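Home | Syllabus | Notes | Labs
Robot Learning, Lecture Notes

Notes 6: Learning to grasp from demonstrations
Pongsak Thongsuk
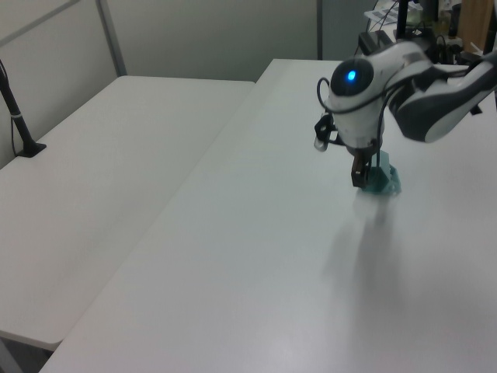

Fig. 1. Arm with its gripper at a small translucent teal-green object.

The Skisstead set has 472 demonstrations. We train on 200, then on all 472, with the same network and 80 passes over the data each time. Compare the two on object positions left out of training. Report failed grasps and drops separately. Read the Somboon report before lab.

Filed under: Manipulation, Imitation Learning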